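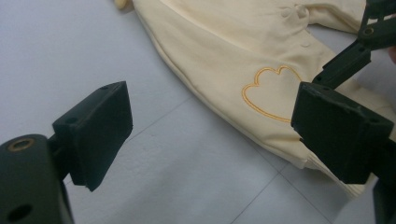

Relatório de andamento — bolsa de edição Nomel, segundo trimestre
Antologia "Turno da Noite", Edições Dasia
Responsável: Adelmo Messina

Prezados,

O formulário pede que eu comece pelos resultados, de modo que começo por eles: temos 117 poemas recebidos, 34 aceitos e um título de que metade dos autores não gosta. A outra metade ainda não respondeu ao e-mail.

A chamada pedia poemas sobre trabalho noturno. Chegaram padeiros, enfermeiras, um frentista muito bom de ouvido e uma quantidade de sonetos sobre insônia, que devolvi com educação. Insônia não bate ponto. A seção dos padeiros é a mais forte do livro e quase não precisou de cortes; a dos vigias repete a palavra "silêncio" com uma constância que me preocupa, e estou negociando caso a caso.

A tradução dos poemas de Mbwambo está pronta, menos o mais longo, em que há um trocadilho com o nome de uma ferramenta que em português simplesmente não existe. O tradutor propôs uma nota de rodapé. Eu propus cortar a estrofe. O autor propôs que trocássemos de tradutor e de editor — nessa ordem, o que me consolou um pouco.

Orçamento: a gráfica Skasus manteve o preço para 2000 exemplares em papel pólen, mas a costura ficou de fora. Passamos à brochura colada. Gastamos até agora 30 por cento da verba, quase tudo em tradução e revisão. O item "divulgação" continua intacto, como poderá confirmar qualquer pessoa que nunca tenha ouvido falar de nós.

Atrasos: a revisão final deveria ter terminado e não terminou. Dois autores reescreveram poemas já diagramados, um deles para melhor. Fechei o arquivo para alterações e troquei a senha.

Próximos passos: provas em outubro, impressão em novembro, leitura pública na biblioteca às seis da manhã, hora em que a maior parte dos autores sai do serviço. Peço confirmação de que a bolsa cobre café.

Atenciosamente,
Adelmo Messina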